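How to Wash a Duvet at Home

A duvet needs a full wash once or twice a year. The cover should come off and go in the laundry every week or two. Read the care label first. If it says dry clean only, take it to a cleaner.

Check the size of your machine. A double duvet needs a drum that holds at least 16 pounds dry. You should be able to fit your hand between the duvet and the top of the drum. If you can't, use the large machines at a laundromat.

Clear the bed and look over the whole duvet for stains and loose stitching. Sew up any gaps now, or the filling will come out in the wash. Dab stains with a little mild detergent and leave for ten minutes.
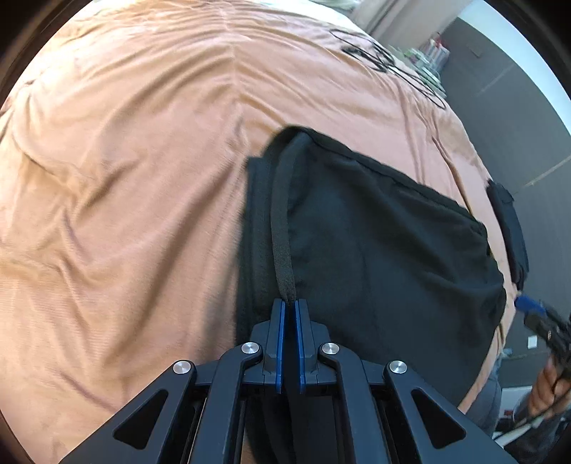

A duvet spread over the bed, with a black bag on top.

Use half your normal amount of detergent and no fabric softener. Pick a gentle cycle with warm water and a spin speed of 600. Run a second rinse, especially for down.

Dry on low heat with two clean tennis balls in the drum. Every half hour, take the duvet out, shake it and turn it over. Down can take four hours or more. Feel the corners for clumps, which mean the filling is still damp.

Let the duvet air over a rack overnight before you put the cover back on. Store spare duvets in a cotton bag, away from outside walls.

Last updated 27 November 2018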